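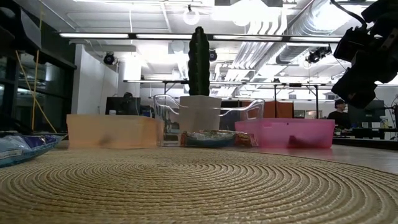 3.2 Shared tabletops and the containers kept on them

The second part of the study dealt with small storage on shared tables. Staff at the Drurum and Renanar sites were asked to leave their common tables as they would on any working day, and the contents were recorded before the midday break. Across both sites, 834 tabletop records were collected over 10 weeks. Each object was entered under one of four headings: food, container, surface cover or ornament.

The headings proved harder to apply than expected. Open bins and trays were entered as containers whether or not they held anything, but planters caused disagreement between coders. The final rule treated a pot with a plant in it as an ornament, and anything the pot stood in as a container. The arrangement in Figure 2 was coded under this rule. The white square pot and its cactus form one entry and the clear container beneath them another. The packaged snack lying in front of the pot was entered as food, with a note that it shared a container with an ornament.

Placemats were the only surface covers found in any number. Most were round and woven, and they tended to stay where they had been put while other items were moved along the table. Coders recorded whether objects stood on the mat or beyond it. In many records the mat had been kept clear and the containers set in a row behind it - a layout that leaves room for a plate or a laptop without anything having to be lifted away.

Figure 2. Shared table with a round woven placemat, translucent orange and pink bins, and a cactus in a white pot between them.

Translucent bins raised a separate question. Their contents can often be noticed from the side but not named, and the coding guide drawn up by Doherty did not at first allow for this. A fifth code, "present, not identified", was added in the third week and the earlier records were checked again. It was used for 72 bins. Opaque boxes were given no contents code unless the lid was off.

Food outside a bin was common even where a bin stood within reach. Wrapped snacks lay beside containers more often than inside them at Renanar, while at Drurum the two were almost equal. The difference may reflect the smaller tables at Drurum, a point taken up in Section 4.1 together with the replies to the Cerkedau questionnaire.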